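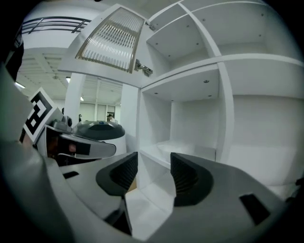 Photo: Ye-rin Ko / Zeswood

How to Write an Internship Report Your Department Will Accept
Posted Mar 24, 2022 by Soon-im Ra

Most internship reports come back for changes at least once. The usual causes are a missing supervisor letter, a first chapter that is all company history, and a results section with no results in it. The steps below follow the format used by most business and management programs. Check your own department's handout first and go with the handout wherever it differs.

What you need before you start

Get your offer letter, your signed completion letter, your weekly log and any work samples you have permission to use. If you did not keep a log, go through your sent mail and calendar and rebuild one now. It takes an evening and the rest of the report depends on it.

Ask your supervisor in writing which figures and client names you can include. Some companies will say yes to percentages and no to dollar amounts. Save the reply, as some departments want it in the appendix.

Step 1: Write the project section first

Leave the introduction alone for now. Start with the one project you spent the most time on and write down four things: what you were asked to do, what you did, what came of it, and what you would change. Plain sentences are fine at this stage.

If you had a major project and a minor one, give the major one twice the space. Gun-woo Kwon interned in the marketing office at Torvik and had two projects, a customer survey and a cleanup of the mailing list. His first draft gave both the same number of pages and his adviser sent it back. The survey had 66 responses and real findings. The mailing list needed a page and a half.

Step 2: Explain your method

Say how you got your information. For a survey, give the number of people you sent it to, the number who answered, and how they were picked. For interviews, say how long they ran and whether you took notes or recorded. For work on channels or campaigns, name the reports you pulled and the period they cover.

Put the full questionnaire in the appendix, not in the chapter.

Step 3: Report results, including poor ones

A campaign that missed its target is still a result. Give the target, give the outcome, and say what you think happened. Readers in the department are grading how you think about the work. They already know that interns do not run the company.

Keep tables small. A table with more than 9 rows belongs in the appendix, with the two or three rows that matter copied into the text.

Step 4: Write the company profile

Two pages at most. Cover what the company sells, who buys it, how the office is organized and where your team sat in it. Do not paste from the company website - checking software will find it, and the tone will be wrong anyway. If the company makes claims about its ranking or market share, give the source and year or leave them out.
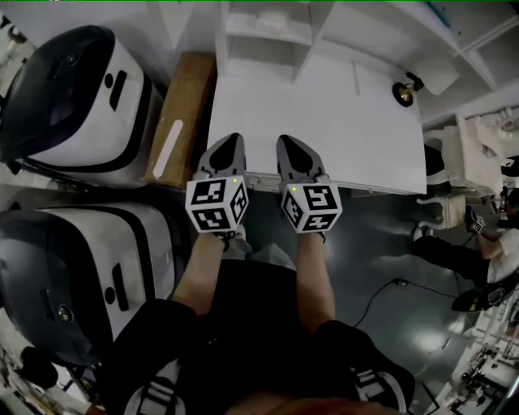
Duangjai Chantharasri wrote in to say that two pages is too tight for anyone placed with a group that has several businesses. At Eruvden she needed a page only to explain which company had hired her, and her department had no objection. Her suggestion is to put an organization chart in the profile and cut the text around it. That works well if the chart is readable at normal print size.

Step 5: Add what you learned

This section goes wrong when it turns into a list of skills. Pick two things and tie each one to a day or a task. "I learned communication" says very little. "I sent the June price list to the wrong group and had to write the correction myself" gives the reader something to go on.

Step 6: Introduction and summary

Now write the introduction. State the company, the dates, the department, your supervisor's title and the projects, in that order. The executive summary comes last and should stay under 1,000 words. Many departments want much less, so look for a limit in the handout.

Step 7: Format and submit

Number the front pages in Roman numerals and start regular numbering at Chapter 1. Update the table of contents after your final edit. Print the signed letters at full size and do not shrink them to fit two on a page.

Send your supervisor a copy at least a week before the deadline. They may ask for a figure to come out, and you want time to fix the table and the paragraph that refers to it.

Related: Asking for a completion letter | Keeping a weekly log | Sample appendix list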